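Working papers > Street and walking > Draft sections > 4. Waiting at the kerb

2025-09-29
By Hegyi

4. Waiting at the kerb

4.1 What people told us

The Stirkcombe interviews were done in December, mostly outdoors, mostly short. Cold hands, short answers. We asked people over 50 how they decide when to step off the kerb and what they do while they wait. The second question got far more out of them than the first.

Most had never thought about it. Those who had thought about it had strong views. A common one: the wait is fine, the wait with shopping is not. Bags go down, then have to be picked up again in a hurry when the signal changes, and by then the keen walkers are halfway over. One woman said she would rather go the long way by the church than stand at the bottom of the hill with a full bag. Several others said much the same in diferent words.

Weather came up less than expected. Wind yes, rain hardly at all. Noise came up a lot, mainly lorries, mainly when trying to talk to someone.

4.2 Standing and leaning

Notes were coded with the Postura sheet, which has 10 headings for how a person stands. Two of them (leaning on something; shifting from foot to foot) did nearly all the work. The rest were hardly used and could be dropped next time. Coders agreed well on leaning, less well on shifting. Shifting is hard. A person looking round for a friend and a person with a sore hip can look the same from across the road, and the sheet gives no help with that.

Where there was something to lean on people used it, walls first. Posts were used by the young and hardly ever by the old, who said they were dirty. We did not expect that and have no good account of it. Worth asking properly.

4.3 Place on the pavement

Zidden argues that people queue at a crossing the way they queue in a shop, front to back. Our notes don't bear this out. People spread sideways along the kerb and leave gaps, and the gaps stay even when it gets busy. Late arrivals go to the ends. Corners differ from straight kerbs here, as the ends of a corner face two ways and people have to choose (Figure 2).
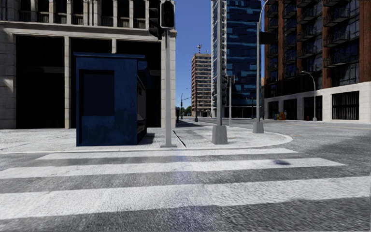 Figure 2. Pavement corner with rounded kerb and striped crossing, computer rendering.

Couples are the exception. They stand one behind the other if the pavement is narrow and side by side if not, and they tend to keep that order all the way accross. Prams go to the front and others make room without being asked. Dogs much the same.

None of this says how long a wait is too long. That is taken up in section 5, with the timings.

Comments

marrowfat: Agree about dirty posts. I use my elbow.

T_Lowe: Is the Postura sheet the old version or the new one? Headings changed.

pennywhistle: 4.3 doesn't fit what I see outside our school, the kids bunch up. Were children left out?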